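Visit report: Fesmont open day, 2022-01-16

Fesmont records household tasks with robot arms and sells the recordings to firms that train machines. The open day ran for 4 hours. I went because Prokard, where I work in the kitchens, is thinking of sending people there for training in May.

The practice area is furnished like a flat, with pine tables and ordinary chairs. Operators used to do one job all day. Now they change task after 20 tries and write up each one themselves, which several said they preferred, though the writing up eats into breaks. 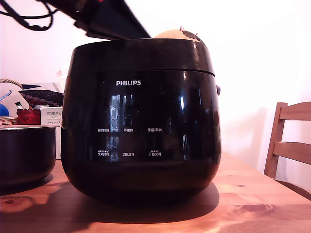

The gripper at the rice cooker, with the inner pot out on the table.

Lids are counted as a hard task. An operator has to judge the angle from one side, and the rim gives very little to hold. The target is 1,000 usable tries per task, and the rice cooker stood at almost 270 when we came through.

We use this site's cookies to remember your settings. Accept | Manage preferences

Pay came up more than once. Fesmont puts new operators on the old assembly rate and moves them up after a test. The test is on a system called Humo, and you can retake it – but only in your own time.

Cleaning and small pick-up jobs are given to newer staff. They practise bringing the two fingers together low over a surface, and are told to go slowly near the rim.
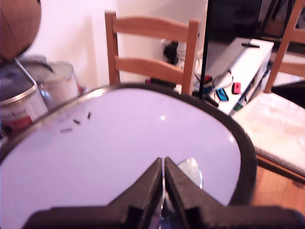

One operator told us that her shoulders were better than they had been on the packing line but her eyes were worse, and that she would like the screen breaks put in writing. A colleague agreed and said the chairs needed looking at too.

The guide took a note of both points. We then went back to the cooker for the lifting part of the task. The arm takes the lid up at a tilt, and the operator keeps a hand near the stop button throughout.

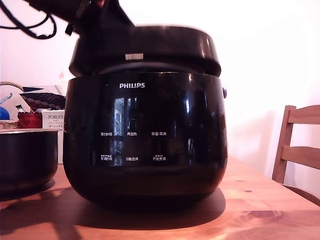 Getting there

Fesmont is a short walk from the Eze bus stop. Parking is at the rear and fills early. Bring flat shoes and leave bags at the desk.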